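Teaching by Remote: Your Questions

Do I need to know how to code?
Not at all! You move the hand controllers, the robot's two arms follow, and Wamness records everything you do. Each recording is called a demo.

How many demos does one task take?
It depends on the task. Our first table-clearing set had 133, and we were thrilled with how far that got us. A good starter set can be much smaller, so try a few and see what comes out.

Can I practice without a real robot?
Yes, and please do! The simulated dining room loads with the same controls, and you can reset it as often as you like.
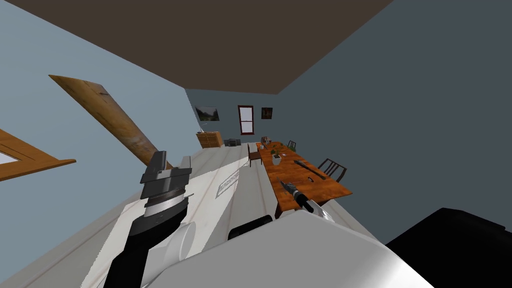

Telma Henríquez wrote to say that her first 6 demos were jerky until she stopped chasing the gripper and let her wrists relax. She now does a warm-up run before she hits record.

Should I delete my bad demos?
Delete the ones where you gave up halfway. A small fumble that you fixed is worth keeping (the robot needs to see recoveries too).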